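Kitchen walk-round, September, flat 5, Ansari House

Right, same list as last time, with my comments after each line. Majdi Aoun wanted plain ticks and crosses, but a tick never told anyone which hinge was squeaking, so you're getting the chatty version again!

**Sink and worktop**

- [x] Taps turn off fully. Yes, both. The cold one needs a firmer twist than I'd like.
- [x] Waste trap dry underneath. Ran the water for 2 minutes with a sheet of kitchen roll on the cupboard floor and it came out dry.
- [ ] Sealant sound along the back. No, there's a gap behind the taps that I can get a fingernail into. Wants raking out and doing again (properly this time, please, not smeared over the old stuff).
- [x] Metal edges smooth to the touch. Ran a cloth along them and nothing snagged.

**Cooker and electrics**

- [x] Hob knobs all present and click off. The Dorberg is old but it behaves.
- [x] Sockets clear of the water. The nearest one is a decent stretch away and the kettle lead doesn't trail.
- [ ] Extractor filter clean. Oh dear, no. Kausar Dogar says a soak of 30 minutes in hot water and washing-up liquid will shift it, and I'd give it two goes.
- [x] Fire blanket on its hook. Yes, though someone had hung a tea towel over it, so I moved the tea towel.

**Window**

- [x] Security bars firm. Gave each one a good pull and nothing moved.
- [ ] Key for the window lock kept nearby. Couldn't find it! Majdi thinks it's on the big ring labelled 796, which lives in the downstairs cupboard, and that's no use to anyone in a hurry. Get one cut and put it on a hook by the door.
- [x] Glass free of cracks. Fine, just grubby on the outside.

**Packaging and plastic**

- [ ] Plastic sheeting kept away from the hob. I've put a cross because it keeps ending up in the kitchen between jobs. It melts, it slides about underfoot, and small children love getting under it. Fold it, bag it and put it in the hall cupboard.
- [ ] Sheeting checked before it's used again. Open it out flat and look for splits. Anything torn goes out.
- [x] Bin lid closes. It does, and the Flurero liners fit much better than the last lot.

I'll pop back once the sealant's had a chance to cure. The filter and the window key can be sorted before then, and so can the sheeting, which only needs a couple of minutes and a bit of elbow room by the window.

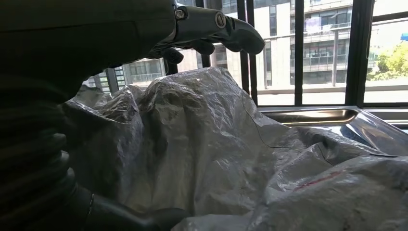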